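Jultlow Office of Household Recycling
@JultlowRecycling
6 April 2023

Changes to the electronics drop-off program take effect with the spring schedule. This thread sets out what will be accepted, how items should be prepared, and what happens to them after they leave your hands. Please read it to the end before loading the car.

Electronics may be brought to any of the six district drop-off sites during posted hours. Proof of residence is required at each visit. A utility bill, a lease, or a library card showing a current address is sufficient. Photographs of documents on a phone will be accepted.

Accepted without charge: desktop computers, laptops, keyboards, mice, printers, scanners, routers, modems, cables, chargers, game consoles, DVD players, radios, and telephones of any age.

Accepted with a fee: tube televisions and tube monitors. The fee is set by the district and is paid at the gate by card. Cash is no longer taken at any site. Flat-panel televisions moved to the free list in February and remain there.

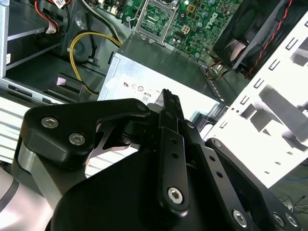 Not accepted: smoke detectors, thermostats containing mercury, medical devices, and anything with a compressor. Refrigerators, dehumidifiers, and window air conditioners go through the large appliance program, which has a separate telephone line and a separate calendar.

Please do not leave items at a gate after closing. Material left outdoors overnight is exposed to rain, cannot be logged, and in most cases can no longer be offered for reuse. It is also treated as illegal dumping under the district code.

Residents have asked why the household limit was lowered. Under the old limit, a small number of commercial haulers used the free lanes during household hours. Businesses are welcome in the program, but they must book through the commercial desk and pay by weight. Households that are clearing an estate may request an exemption by letter or email.

Batteries require separate attention. Remove every loose battery before you arrive. Tape the ends of lithium and nine-volt batteries with clear tape and place them in a plastic bag. A laptop with a built-in battery may be dropped off whole. If the case is swollen, tell the attendant before taking it out of your vehicle. 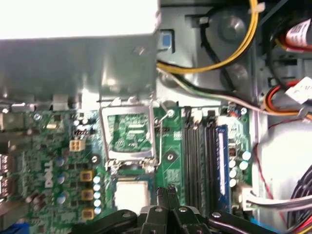
Mahnaz Bakhtiari
Deputy Director for Public Programs
Jultlow Office of Household Recycling

On behalf of the office, I would like to address personal data, the subject on which we receive the most letters.

The office does not read, copy, or recover files from any device. We also cannot return a device once it has been logged. Residents are responsible for saving anything they wish to keep before drop-off. This includes family photographs, tax records, and saved passwords.

Drives from desktop and laptop computers are erased or shredded by our contractor, Retar, under an agreement renewed last year. A certificate is available on request at the time of drop-off. It cannot be issued afterward.

Phones and tablets should be signed out of all accounts and reset. A phone that remains locked to an account cannot be reused by another household, whatever its condition. Our staff can print the steps for you at the gate, but they are not permitted to handle the phone while it is unlocked.

Some figures for the past program year. The office logged 436 desktop computers as suitable for reuse. These were offered first to schools and then to adult learning centers in the district. The household survey drew 2,000 responses, and the full tables will be posted with the annual report.

The survey's most common request was for longer evening hours. Two sites, Soltani Road and Jadeo Yard, will stay open later on a trial basis through the summer. Attendance will determine whether the hours are kept.

Several respondents also asked whether they should take a computer apart before bringing it in. Please do not. A complete machine is easier to test, easier to log, and far more likely to be used again. 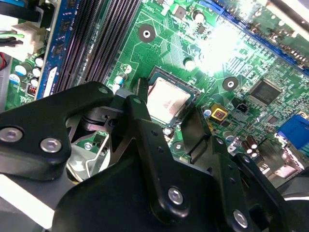

The reuse program depends on parts arriving in working order, and a good share of our losses come from well-meant work done at home. Screws go missing, cables are cut, and memory is kept back with the intention of selling it later. The processor is a frequent casualty. On a desktop motherboard it sits in a socket with a metal lever beside it, and people unfamiliar with that lever tend to pull at the processor itself. A bent contact can rule out a board that was otherwise sound. If a computer has already been opened, put the loose parts in a bag, write the model on the bag, and hand it over with the case.

Schools and learning centers wishing to receive equipment should write to Davoud Rostami in the placements unit. Requests should state the number of machines needed, the software that must run on them, and the name of the person who will sign for delivery. Incomplete requests will be returned.

Placements are made in the order received. The office does not hold equipment for named recipients, and residents may not direct a donation to a particular school through the drop-off lanes. Those who wish to give to a specific school should contact that school first.

Repair evenings are a separate service and are run by the adult learning centers. Lamps, radios, toasters, and small tools are welcome. Yetunde Ogundipe maintains the list of dates and can advise on whether an item is suitable. Places are limited and must be reserved.

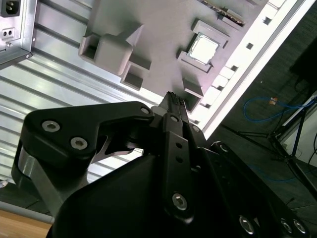
Small mock computer assembly with a gray board.

Printed copies of the new rules are available at all district libraries in large type. Translations are in preparation. Residents who need the rules read to them may call the main line during office hours and ask for Gilmar Xavier.

Comments on the new household limit will be accepted in writing until the end of the trial period. Please include your street name so that replies can be sorted by site. Replies to this thread are not entered into the record.

Site addresses, hours, and the fee table are in the pinned post.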